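Pidow motion and perception stack: frequently asked questions
December
By Hiba Shboul

What does Pidow do?

Pidow is the software layer between a language-conditioned policy and the arm controller. It takes camera images and a short text instruction, produces end-effector setpoints, filters them, and passes them to the real-time side. It also records everything needed to replay an episode. It doesn't replace the controller supplied with your arm, and it doesn't bypass any limits set there.

Which tasks are covered by the default configuration?

Planar pushing with a rod tool. The tool stays at a fixed height and the policy outputs a two-dimensional displacement at each step. Grasping is possible with the same interfaces but needs a different action head and a different safety profile, and neither is in the default package.

What rate does the policy run at?

5 Hz for the policy, 550 Hz for the setpoint interpolator. The interpolator fits a short cubic through the last two policy outputs and holds the final velocity at zero if no new output arrives in time. If you see the tool stutter at regular intervals, look at the inference timing log first. A late policy output is the usual cause.

How do I set the workspace bounds?

Bounds are a convex polygon in the board frame, kept in workspace.conf. Run the bounds tool, jog the rod to each corner in turn and press enter. Four corners are enough for a rectangular board. The filter clips any setpoint that would leave the polygon, and the clipped and unclipped values are both logged. Leave a margin of at least the rod radius, otherwise the tool can push a block over the lip before the clip takes effect.

Does the board have to be bolted down?

It has to be repeatable to within the calibration tolerance. A perforated table makes this easy, as the bolt pattern gives you the same position each time the board comes off for cleaning. If you use clamps, rerun calibration after every change.

Which blocks does the perception model know?

The Fuswood set: red, blue, green and yellow, in shapes that include star, cube, heart, hexagon and cylinder. Colour and shape are predicted by separate heads, so an instruction such as "push the red star to the green cylinder" is resolved by intersecting two score maps. Wood grain in the board is not a problem for the colour head. Strong side lighting is, mainly for yellow on pale wood.

What happens when blocks touch or lean on each other?

Segmentation may merge them. The tracker keeps the previous identities for 4 frames and then marks the group as a cluster. Instructions that refer to a member of a cluster are still accepted, but the planner first tries a separating push from the side with the most free space. A block that is leaning will often have a poor pose estimate until it settles, and the planner treats its orientation as unknown.
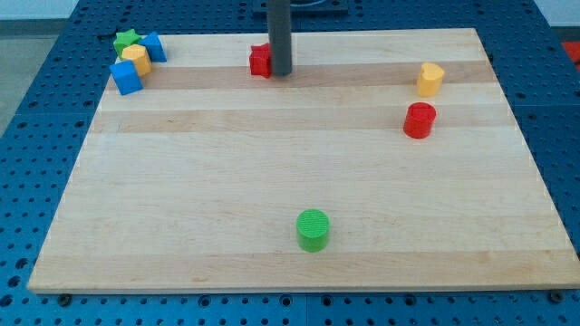
Chmielewska asks whether the separating push couldn't be learned as well, given that the hand-written version picks a bad side when two blocks in a cluster have the same colour. It could, and there is a branch for it. The learned version is better on same-colour clusters and worse close to the board edge, where it tends to push outwards. Until that is sorted out the hand-written push remains the default. Set separate_mode to learned if you want to try it.

How is occlusion by the tool handled?

The rod is masked using forward kinematics and a simple cylinder model. Any block that overlaps the mask keeps its last known pose, with a variance that grows with each frame. Contact with the rod is the worst case, as the block is moving and partly hidden at the same moment. During contact the tracker adds a quasi-static pushing prior - it assumes the block moves with the tool and does not slide far along it. The prior can be turned off with contact_prior = 0.

Why does the camera calibration fail with "residual too high"?

In order of likelihood: the printed target isn't flat, the camera bracket has moved, or the rod tip offset is wrong. Check the tip offset by touching the same point on the board from several wrist angles. The reported position should stay the same. If it drifts, measure the rod again and update tool.conf before repeating the calibration.

Can I use my own planner?

Yes. Sistero is the planner interface, and anything that implements its three calls (reset, observe, next_push) can be loaded by name at start-up. Return an empty push if no action is needed. Do not return a zero-length push, which the filter reports as an error.

How large are the episode logs?

A typical pushing episode at the default image size comes to nearly 477 MB before compression. Most of that is raw images. Set log_images to keyframes if disk space is short, but note that the tracker can't be rerun offline on keyframes alone.

Can an episode be replayed on the arm?

Setpoints can be replayed, at reduced speed only. The blocks will not end up where they did in the recording, even from a carefully matched start. Friction between block and board varies too much. Use replay to check the motion side and the offline tracker to check perception.

What triggers a stop?

A lost heartbeat, a force reading over the limit, a setpoint outside the polygon for more than ten policy steps, or the stop button. The first three can be cleared from the console once the cause has been logged. The button has to be released by hand, and the arm then needs homing.

Is there a simulator?

A basic one is included for testing planners. It models the blocks as flat rigid shapes, so it has no leaning, tipping or stacking. Results on cluttered starts will look better than they should.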